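June 10, 2018

Glue again. Started writing this on the back of the delivery note and am copying it in before the note goes in the bin.

The Kivico rep's leaflet says their one-bottle wood glue is "stronger than the wood itself". So does every leaflet for every wood glue I have ever been handed, and I've stopped treating it as information. On a decent long-grain joint in softwood, flour and water would nearly get you there. What I want to know is how it does on end grain, on oily timber, and in the back store at Eroscombe in winter, and the leaflet has nothing on any of those.

What we have on the shelf:

- Kivico, one bottle, 600 ml, opened this morning
- Halás white, the big tub, lid never quite shut, skin on top
- whatever is left of the hide glue, which smells as it should

Cut test pieces from the same beech board so nobody can argue about the timber. Butt joints end to end, plus lap joints as a control. 2 of each per glue, which I know is too few. It's what the board would give me after I'd sawn out the split.

Clamped by hand, so the pressure is anybody's guess. I tried to stop when the squeeze-out looked even along the line. The Halás needed stirring and went on lumpy. The Kivico ran. It ran off the brush, down the side of the piece and onto my cuff. If the secret of the stuff is that it's thin, then fine, thin glue gets into end grain better, but it also leaves a starved joint if you lean on the clamp, and I very likely leaned on the clamp.

Sized half of the end-grain faces with watered-down glue first and left them to go tacky. I was taught to do this and have never seen anyone check that it helps.

Pieces labelled in pencil on the side, away from the glue line. Last time I wrote on masking tape and the tape fell off in the damp. 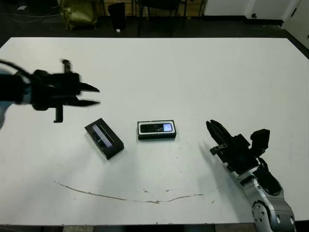 White table, main room, Eroscombe.
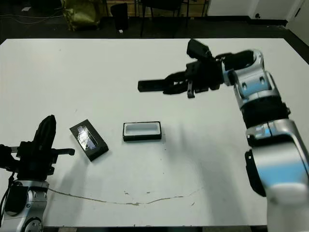 One objection has come in from the bench opposite already, before anything has even set: that pulling joints apart by hand over the edge of a bench tells you who had a good breakfast and very little else, and that the Plirasport people at least hang weights off theirs. I was also told, at some length, that end-grain butt joints are a daft thing to test "when no one with any sense would rely on one".

Fair on the first point. I'll hang a bucket from the free end and add water by the jug until it goes. That gives a number, even if it's a number in jugs. I don't accept the second. People rely on end-grain joints all the time, mostly on picture frames and mostly after reading a leaflet.

As for Plirasport, I've read their write-up twice. They hang weights, yes. They don't say how long the joints were left, they don't say what timber, and the glue that came top happens to be the one they stock. I'd want the rejects before I believed the chart.

Other things to watch:

Open time. Kivico claim you can fiddle with a joint for ages. Mine grabbed while I was still looking for the second clamp, but the window was open and there was a breeze across the bench. Repeat with it shut.

Creep. A joint can pass a quick pull and still slide slowly under a steady load. Leave one lap joint from each glue hanging from the beam with the old vice jaw on it and don't touch it until October. Put a note on it this time. The last one got tidied.

The tub. I suspect half of what people say against the Halás comes from old tubs with the lid off. Ought to buy a fresh one and run it beside ours before saying anything rude to the supplier. It's only fair, and it would be embarrassing to switch brands over a skin.

Cost: no view yet. The Kivico is dearer per bottle, and more of it ended up on the floor.

Hide glue pieces look lovely, naturally. They always look lovely on the first day. No conclusions from that.

Clamps off tomorrow, after lunch. Bucket is under the sink, handle needs wiring back on first.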